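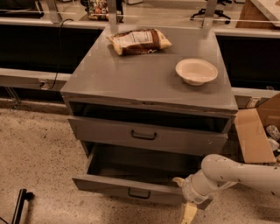
Which drawer does what in the two-drawer unit?
The Stumico two-drawer cabinet is a freestanding metal unit for use beside a counter or desk. Both drawers run on the same type of slide and may be fitted in either order. The lower drawer shown is pulled out farther than the upper one, and its gray interior is a single open space with no divider. Dividers are ordered separately.

How much can each drawer hold?
20 kg, spread evenly. Small heavy items go at the back.

Can the top be used as a shelf?
Yes, for light items such as a bowl or a bag of snacks. The top is rated to 60 kg static load. Do not sit or stand on it.

Can both drawers be open at once?
Only with light contents. The unit has no interlock. With loaded drawers, open one at a time.

A drawer does not close flush. What should I check?
Remove the contents and look behind the drawer for fallen items. Lift the front slightly and push. If it still stands out, the slide has left its track. See sheet 9.

How do I clean it?
Damp cloth and dish soap. No scouring powder. Scuffs on the top are surface wear and are not covered by the warranty.

Are replacement handles available?
Yes, black only, in pairs. Screws are included. Contact Areti Zacharopoulos at the parts desk and quote part 500.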